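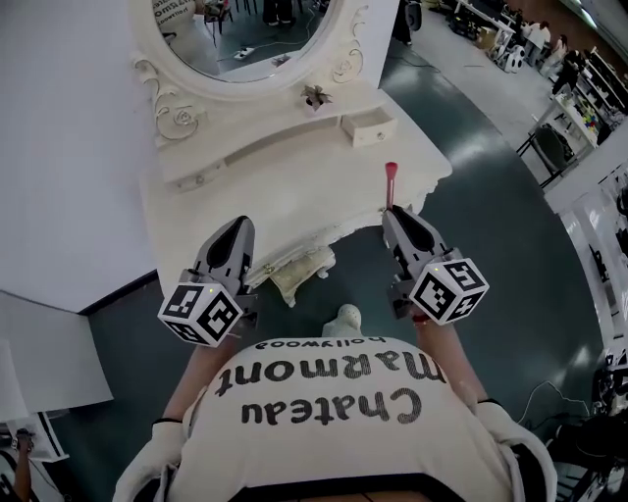

Hadiza Wike asked at the interim presentation whether second-hand furniture was cheaper once the cost of moving it had been added, and her question became the basis of this report.

1. Aim
The project compared the full cost of used and new bedroom furniture for students renting in the Benorar district. Dressing tables, desks and bedside units were included. Beds were left out, as most landlords supply them.

2. Method
Prices were taken from 124 listings on the Plaseo resale site and from the Kovács shop catalogue. Delivery quotes were requested for each item. The survey ran for 6 weeks and ended in December.

3. Findings
Used items were cheaper in most cases, even with delivery. The exception was large painted pieces, for which carriers charged a two-person rate. Repainting was costed separately and is set out in Appendix B.

4. Limits
The district has over 3000 student tenants, and no attempt was made to interview them. Listings withdrawn before sale were counted at their last advertised price.

Report submitted 2026-08-22.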